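Ustora Community Help
Home office and desk setup

Small items keep getting lost on my white desk, what do you use?
Asked 2021-02-05, viewed 389 times

I moved into a smaller apartment in August and bought a white Tindeck desk, the 33 inch deep one with no drawers. All the little stuff now lives on top: cables, an eraser, rubber rings, things with no real home. White cables are the worst. I put one down and can't find it ten minutes later. I don't want to drill into the desk and I rent, so nothing on the walls either. 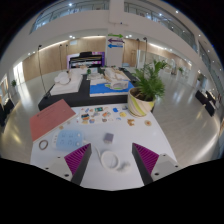

Is a clamp-on drawer strong enough for everyday use on a desktop that thin?

It depends on the clamp more than the drawer. Get one with a wide rubber foot and keep the load to light things like pens and chargers. Check for a metal bar under the edge of the desk first, as the clamp won't sit flat over it.

2 answers

Answer 1 (accepted), 82 votes

I had the same desk in my last place and tried the clamp drawer, a Chien one. It held fine but it hit my knees, so I gave it away. What worked was a rolling cart that fits under the left side. The top shelf is for whatever I use daily and the two lower ones are for everything else.

For cables, wrap each one with a strip of hook and loop tape in a bright color. A roll is cheap and you can cut it to any length. I label the chargers too, with masking tape near the plug.
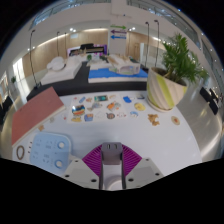 The other thing is to clear the desk at the end of the day. I put everything in one shallow box and sort the box when it gets full. It takes me less time than sorting every evening, and the desk gets wiped down more often.

If you go for a cart, measure the height with the wheels on. The first one I ordered was listed without them and I had to send it back.

Answer 2, 4 votes

get a dark desk mat. problem solved. mine came from the store in Nakstead, item 2509 i think, they might not have it anymore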